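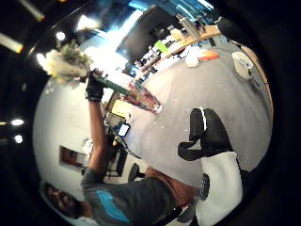

Tatsuya Okabe
Members' news editor

Notes from the Lillari open day, October 25, 2026

Quick one before the newsletter closes. A group of us went to see how Lillari teaches its robots to handle things around the house, and this time it was flowers. Stem in one gloved hand, clear glass vase on the table, get the one into the other. Sounds like nothing. Try explaining to a machine how hard to squeeze a stem.

No robot in the room for this part, which threw a few people. A person does the job and the gear records it, and the recordings go off to train the arm later. Project name is Stakari. They want the same task done over and over with small changes, different stem, vase moved a bit, start from the other side. A session is 40 takes, then a break. Takes where the stem gets dropped are kept too, I asked.

Bits of petal end up all over the table, so wear old shoes if you go. Allergy people, sit at the back.

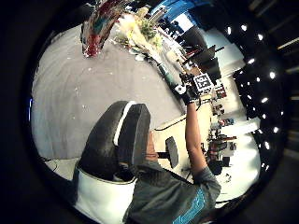
The talk after was 20 minutes and could of been longer. Best part was on why they bother with wrapped bouquets at all. Shiny wrapping throws light everywhere and crinkles into a new shape every time you touch it, so a camera has a rough time deciding where the edge is. Same goes for clear glass. Their plan is to get good at the horrible stuff first and let the easy stuff follow. Not everybody at our end bought that, there was a decent argument in the parking lot.

The printed marker cards came up as well. Square, black and white, they help the software work out where the hand is in the room. Cover one up with your sleeve and the take may have to be redone.

Hands-on: 6 of our members got to try the gloves. Verdict was warm, a bit clumsy, fine after a few minutes. I was slow. Very slow.

Other stuff, in no order:

Kudo, their small gripper, was on show in the next room but not running. Waiting on a part.

Restard is the cleanup project, wiping tables and so on. Starts with us watching in the spring if they'll have us.

Coffee was good. Bring your own mug, they ran out.

Second visit is being set up and there are 11 places. First come first served, email me with your name and wether you want to try the gloves. Under 16s need an adult with them. Anybody who left a gray umbrella, I have it.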